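Quick one tonight because I've got to be up at stupid o'clock for the bus.

So. Sleep. Or the lack of it. September has been dreadful for it and I said I'd write up what I've tried, mostly because three of you asked after the last post and I'm too lazy to reply separately.

Background for new people – I've been a bad sleeper since I was 11. Not dramatic insomnia, not the kind you see a doctor about (I did see one, he said drink less tea). Just awake at 3am, every night, going over conversations. Did I sound rude to the man in the bakery. Did I lock the shed. That sort of thing.

First thing tried: no phone after nine. Lasted four nights. The trouble is my alarm is on my phone, and my book is on my phone, and the shipping forecast is on my phone, so it was less a phone ban and more sitting in the kitchen looking at the bread bin. Bought a proper alarm clock in the end, second hand, from a stall. It ticks. It ticks so loudly I put it in a drawer and then under a jumper in the drawer. Back to the phone.

Second thing: the tea. Fine, yes, the doctor had a point. I'd been having a mug at half past nine and pretending it didn't count as it was weak. Cut off at four in the afternoon now. Horrible for a week, headaches, snapped at Omid Kermani over a parking space which he was completely right about. Sorry Omid. But I do think it helped. Waking at 3 still but going back off by half past, instead of lying there until the bins.

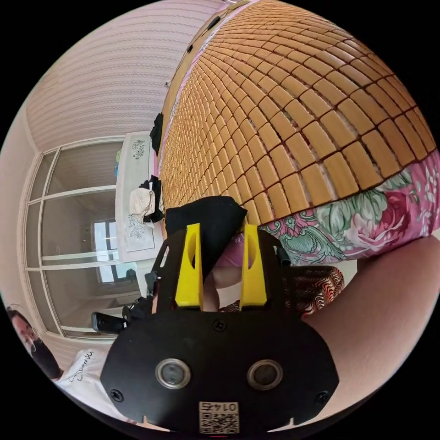 Bedtimes are the big one, everybody says so, and I've been avoiding it as I like staying up. Same time in, same time out, weekends too. I've managed it for 9 days out of the last fortnight, which for me is practically the army. The rule I've added is that the bed is for sleeping and that's it. No eating toast in it, no doing the gas bill in it, no perching on the edge of it for an hour with one sock on. That last one is harder than it sounds. The edge of a bed is where I do most of my worrying, so now if I catch myself sitting there I have to either get in properly or go downstairs.

Going downstairs is miserable by the way. Cold. But it works better than lying there getting cross. Ten minutes on the bottom stair with a blanket, dull magazine, back up.

Then there's the counting. Mogens Hedegaard (old neighbour, we still write, proper letters) swears by counting backwards from 103 in nines. I asked why 103 and he said it's what his mother did. I got to 94, 85, 76 and then had to stop and check 67 and by that point I was wide awake doing sums. Might suit someone better at maths. I've swapped it for going through every house on the street I grew up on, door colours, who had a dog. Never got past the postbox yet.

Things that did nothing at all: lavender (smelt like my nan's glovebox), warm milk, magnesium, a podcast of a man describing train journeys. The train one was so intresting I stayed up to hear if he made his connection. He did.

Things I haven't tried: the expensive pillow. It's 50 quid! For a pillow. If someone has one and wants to tell me it changed their life then go on, but I'd need it in writing.

The window question is still open, literally. I'm better with it open a crack, but then the fox starts. Shut, I overheat and dream about school. Currently doing open until I hear the fox, then shut, which means getting up, so I've basicaly scheduled my own waking. Need to think about that.

Anyway the score so far – fewer tea headaches, two full nights right through this month, one nap on the bus where I missed my stop and had to walk back past the garage in the rain. I'll take two. Last month was none.

Next post will be the soup one, I've not forgotten, I just need to make it again and write down what I put in this time. It's twenty to eleven and I'm meant to be in bed by half past ten. Off now. Leave your fox advice in the comments.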